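Every July I fill a bag with stuffed toys to give away, and every July the loudest ones stay. The beige bears go first. They match the room, and no child I know has ever asked for one by color.
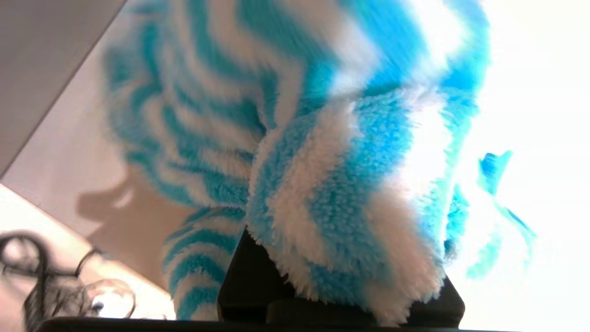
Bright stripes and curly fleece do show dirt, and they take longer to brush out. I still think they are worth the 45 minutes. Stores like Budell keep filling their shelves with oatmeal and gray because parents are the ones paying. I would buy the turquoise.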